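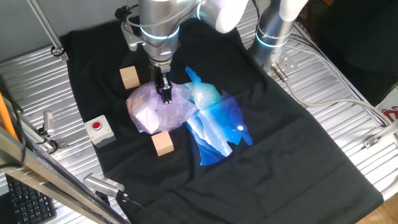 Black T-shirt with a blue animal graphic.

Skollby Questions "Lasts Twice as Long" Claims on Printed T-Shirts

2026-02-18 – Skollby, the consumer testing group, is asking clothing brands to show their work before they print durability promises on a hang tag. The group looked at 294 product listings for printed T-shirts and found plenty of confident language. It found very little that a shopper could check.

"Twice as long as what?" said Carmela Zuccaro, head of textiles at Skollby. "If a brand has a number, it should have a test behind it. When we asked for the tests, we mostly got slogans back."

Skollby wrote to the sellers of 100 of those shirts and asked how many washes the print was tested for, at what temperature, and who did the testing. Nine sent a lab report. Four of the nine reports covered plain fabric with no print on it at all.

The group is also wary of the word "premium," which turned up on shirts at every price, and of "eco ink," which no seller defined the same way twice.

Skollby will run its own wash trial at the Tavatska laboratory, with 400 shirts bought at retail. No brand is paying for the trial or supplying samples. Ottavio Leone, who will run it, does not expect a clean ranking.

"Some cheap prints may do fine and some costly ones may crack – or there may be no pattern," Leone said. "We'll publish it either way."

Until then, Skollby suggests that shoppers wash printed shirts inside out in cold water, skip the dryer, and keep the receipt.

Press contact: Pierina Monti, Skollby media desk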